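3 min read

Tasters and tea drinkers wanted for the Rallura home water study

Do you drink water straight from the kitchen tap, or do you know somebody who wouldn't dream of it? Either way, we would love to hear from you. We are looking for 70 households in and near Vivton to spend 4 weeks tasting, sipping, brewing and grumbling (grumbling is very welcome) and then telling us all about it in a small paper diary.

The study grew out of a survey we ran last spring, when 392 people wrote back to us about the water in their homes. We had expected a few lines from each of them. What we got was pages and pages: memories of a grandmother's well, strong views on ice, one long and rather lovely letter about soup. It left us wanting to know a great deal more about how people taste their water from one day to the next, and a single survey can't tell us that.

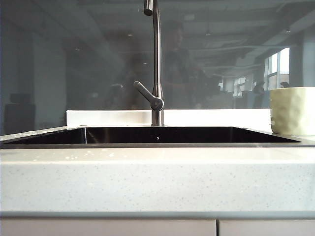 You don't need a trained palate or any background in science. You do need to be 18 or older, to have a kitchen you use most days, and to be living at the same address all through July. Renters are as welcome as owners, and so are students, big noisy families and people who live alone. If you already use a filter jug, please keep using it and just make a note of it in the diary.

Each morning, before coffee or toothpaste if you can manage it, you'll pour yourself a glass of cold tap water, drink it slowly and write down whatever comes to mind. "Flat" is fine. "Like the swimming pool when I was nine" is even better! In the evening there is a shorter page about anything you cooked or brewed. Most people should need less than ten minutes a day for the two together.

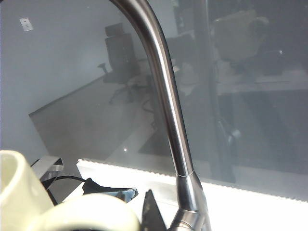 We'll also invite you to three group tastings at the Panagiotou Building, on the ground floor, starting at 6:30 p.m. There will be bread, olives and plenty of time to talk. Children may come along, and the building has a ramp at the side entrance.

Everyone who finishes the diary will receive a grocery voucher and a copy of the results, written in ordinary language. Your name will not appear in anything we publish, and you can stop whenever you like without giving a reason. The study is paid for by Erkorus, who will see the results when you do and won't see the diaries.

To put your name down, write to Despina Mitsotakis-Vlachou at the Rallura office in Vivton, or leave a note at the front desk. Tell her who lives in your household, how we can reach you, and whether anyone has a food allergy we should know about before the tastings.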